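Vultum Wide Utility Sink, white

I've been selling sinks out of our Halevville showroom for long enough to have a favorite, and it's this one. It isn't the fanciest thing we carry (that would be the Sýkora stone bowl, which I still can't lift on my own), but it's the one I'd put in my own place tomorrow if my landlord would let me!

So what do you get? A plain rectangular basin in white, with a drain near the middle and enough flat edge along the back for the stuff that always ends up living by a sink. Hand soap, dish soap, the bar somebody gave you for your birthday. I get a bit grumpy about sinks with skinny little rims, where everything slides in the second you turn around, so this was a big one for me.

The basin is long, too. I wash paint rollers in mine at the shop, and Kane McPhee rinses out his fishing gear in the same spot when he thinks I'm at lunch. Boots, buckets, a muddy small dog — all fine. 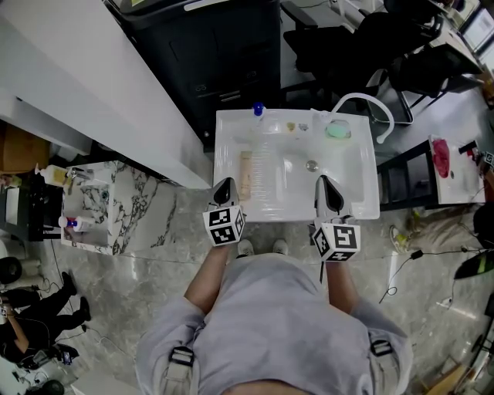 Cleaning it is easy. Warm water, a soft cloth and a squirt of ordinary dish soap at the end of the day, and please leave the scouring powder in the cupboard. If you get a tea stain, baking soda paste for 10 minutes will shift most of them. Leonie Tapsell swears by lemon juice and she may be right, I just never have a lemon.

A few people have asked about the faucet. The sink is sold on its own, so you can pick whichever one you like. I'm fond of a tall curved spout with a basin this shape because you can get a bucket under it without tipping the thing sideways. Do check the reach before you order, though. If you send me your measurements I'll look at them with you, and if I'm stuck I'll hand them to Tamsin Pryor, who fitted kitchens before she came to us.

Delivery is 20 dollars inside Halevville, and for everywhere else we'll quote you by zip code. It comes well wrapped and it's heavy, so have a second person home to help carry it in. Returns are fine within 3 weeks as long as it hasn't been installed.

We also stock the Flalirum soap dishes and a drain cover that fits, both on the accessories page. The next batch of sinks is due in May, and you can call the showroom any time after 10 in the morning to put your name on one.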